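About Vinasport
Home | Classes | Court Hire | Stringing | About Us | Contact

Hi, I'm Efua!

I'm Efua Agbenyega and I run Vinasport, a badminton school in Zevthorpe for people who mostly think they're too old, too clumsy or too busy to learn badminton. We teach kids too (lots of them), but the grown-up beginners are how it all started, and they're still the classes I look forward to the most. If you've ended up here because a friend dragged you along to an open evening and you want to know who these people are, hello, and I hope your calves have recovered.

I learned to play in a parking lot. My aunt had two rackets and a piece of laundry line, and we played across it until it was too dark to see the shuttle, and then for a good while after that. I didn't set foot on a real court until I was fifteen, and I remember being shocked by how quiet it was without the wind. All those shots I'd been hitting way too hard to beat the breeze went sailing out the back. It took me a whole winter to calm down.

After college I worked in shipping for a while, played league badminton in the evenings, and helped out with a junior group on the side. The parents used to sit along the wall and wait. One night it was raining so hard that nobody wanted to walk out to their cars, so I handed out the spare rackets and we all just played. They were terrible and they laughed the whole time! The next week they asked if they could do it again. I started a class for them in the same slot, and that class is still going, with a few of the same faces in it.

How we got the hall

For the first few years we rented whatever we could get. School gyms, mainly, where the badminton lines are always the fourth color down under the basketball and the volleyball and something else no one could identify. We got bumped for plays, for exams, for a flower show. I kept the nets in the trunk of my car and the posts in my hallway, and I can tell you exactly what it feels like to walk into a badminton post at six in the morning.

Then the old Abugri carpet warehouse came up for rent. It has a high ceiling, which you need, and no windows at court level, which you also need, and it had a floor like the surface of the moon, which you very much don't. We took it anyway. I had saved up some money, my brother put in some more, and our regulars bought memberships up front to help cover the flooring. A hundred square feet of it went down crooked the first time and had to come back up. The back corner of court four has a slightly different shade if you look for it, and now you will.

We opened in September with four courts, one working shower and no sign. The sign came in November. 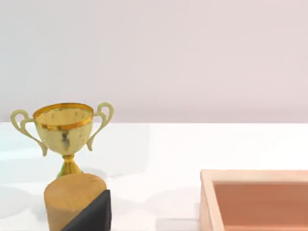 People ask about our tournaments, so I should explain that we only run one, and we are not very serious about it. It's called the Fetangate, after the road the warehouse is on, and it's a doubles event where every pair has to have one player from the beginner classes. You draw your partner out of a bag on the morning. The prize is a gold cup, two big curly handles and all, with a nice bright band around the rim and a bowl that is a good deal more weathered looking, dark smudge down the front included. I like it that way. Scoring is to fifteen, we stop for lunch, and there is always an argument about the lunch.

The draw is the part I'd defend to anyone. I've seen a county player spend a whole morning standing at the net feeding easy ones to a retired bus driver who had been playing for six weeks, and the pair of them got to the semifinal. She still books a court with him. When you're new to a sport it's really easy to feel like there's one room for good players and another room for you, and I wanted one day a year where everybody has to be in the same room and work it out.

What a class is like

You show up. You borrow a racket if you don't have one, and please don't buy one before your first class, I mean it. The ones at the front of the sports store are usually too heavy and strung like a trampoline, and you'll have a much better idea what you like after you've swung five or six different ones here.

We spend the first ten minutes on footwork, and you will feel a bit silly, as everyone does. Then serving, because you can't start a point without it and it's the one shot nobody is rushing you on. Then we play. I don't believe in making adults wait until week five for a game. You can learn a drop shot in a game just fine, and you'll want to learn it a lot more once somebody has used one on you.

Classes run for an hour and a quarter. There's water, there's a kettle, and there's a couch at the back that came from Abugri's showroom and won't be going anywhere, as it doesn't fit through the new door.

Kids' sessions are shorter and louder. We start at age six with balloons and big foam shuttles and move up to the real thing when they're ready, which can be a month or a year. I don't do grades or badges. If your child wants to compete we'll help them enter local events and one of us will go along, and if they just want to run around and whack something after school, that's a fine reason to come too. 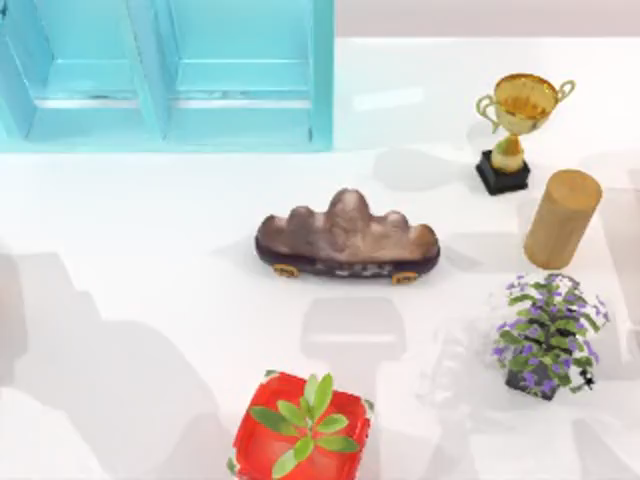
Gold trophy and turquoise cabinet.

Shuttles, strings and the big number

Feather shuttles are lovely and they die like mayflies. In our first full year we went through 3,695 of them. I know this because I did the order forms myself, at the kitchen table, with my head in my hands. We switched the beginner classes to nylon after that. Some of the league folks grumbled (they weren't even in those classes!) but a decent nylon shuttle flies pretty true these days and it doesn't fall to bits the first time you catch it on the frame. Feathers come out for the league nights and for the Fetangate, and you can buy a tube at the desk if you're fussy. I'm fussy. I keep one behind the register.

We also string rackets here. I taught myself on a secondhand machine and ruined a lot of string doing it, and I've now done over 1,000 rackets, so I'd like to think I've got the hang of it. Bring it in by four and it's normally ready the next afternoon. If you don't know what tension you want, tell me how long you've been playing and where on the strings you usually hit it, and I'll choose for you. Please don't ask for the number your favorite pro uses. Your elbow is going to be the one that pays for it.

The paint question

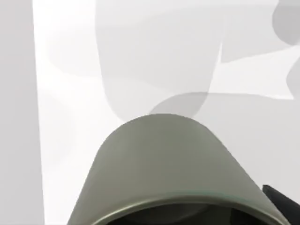
Color matters more in badminton than you might guess, as you're trying to follow a small white thing moving very fast. A white wall is hopeless. A shiny wall is nearly as bad, since the lights bounce off it right where you're looking. We went back and forth for weeks and ended up wanting something close to the muted sage on that big rounded shape with the curved rim, soft and matte, with nothing to catch your eye. Ours came out a shade darker than I'd planned, and it works beautifully. The shuttle pops right out. The lobby is another story. I let the junior group vote on the lobby and it is now orange.

Who can come

Anybody. I get a lot of emails that begin with an explanation of why the person writing is probably not suitable, and I have never once agreed. We've had up to 50 people on an open evening and I don't think two of them were at the same level. Bad knees, we can work around. Glasses are fine. If you use a wheelchair, courts one and two have the most room at the sides and the ramp comes straight in from the lot, and para badminton is a terrific game, so give me a call and we'll talk about what you'd like to do.

If money is tight, ask. There are half-price places in every class and the desk won't make you fill in a form or tell us your life story. Those places get used and I'm glad they do.

Getting here

We're on Fetangate, at the Zevthorpe end, past the tire place. The parking lot is shared until six in the evening, so leave the spaces by the roller door clear. The bus stops across the street. Bring indoor shoes with a light sole, and change into them inside, because grit chews up the floor and I have already bought that floor twice, or a bit of it anyway.

We close for two weeks in July to resurface and let everyone's shoulders rest. The rest of the year someone's usually at the desk from ten in the morning. If no one picks up the phone, I'm probably on court three, so leave a message and I'll call you back between classes.

Efua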